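Home | Kitchen | Small Appliances | Reviews | Contact

Print this page | E-mail this page

Filten Lallen 2 toaster, long-term review

The Lallen 2 is rated at 700 watts, which is low for a two-slice machine, and most of its behavior follows from that figure. I ran it daily from May onward on a kitchen circuit shared with a kettle. The breaker did not trip. The older Brodar it replaced managed that every week or so.
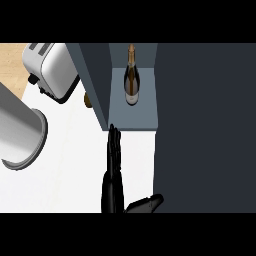

SMALL APPLIANCES: TOASTERS

Browning is set by a timer, with no temperature sensor. A cold start on the middle setting gives a pale, even slice. A second batch started right away comes out darker, and by the third the dial has to be turned down one full mark. The Vergara we reviewed earlier corrects for this and costs more.

The slots take sandwich bread and standard bagels. Thick-cut sourdough catches on the guide wires on the way up. The lever travel is short and the latch holds well, but there is no high-lift position, so English muffins have to be fished out with wooden tongs after unplugging.

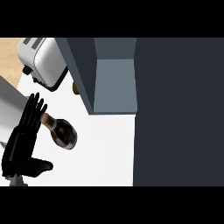
Cord length is 70 centimeters. On a counter with outlets set into the backsplash that is enough. With an outlet at the end of the run it is not, and the manual advises against extension cords. The plug is flat and exits downward.

The crumb tray slides out from the rear, so the toaster must be pulled forward to empty it. Sesame seeds collect behind the tray lip and need a dry brush. The outer shell stays cool at the sides and gets hot near the slots.

Filten covers the heating elements for one year. Spare trays are sold separately; spare levers are not.

Rating: 2 out of 5 for large households, 4 out of 5 for one person.

Print this page | E-mail this page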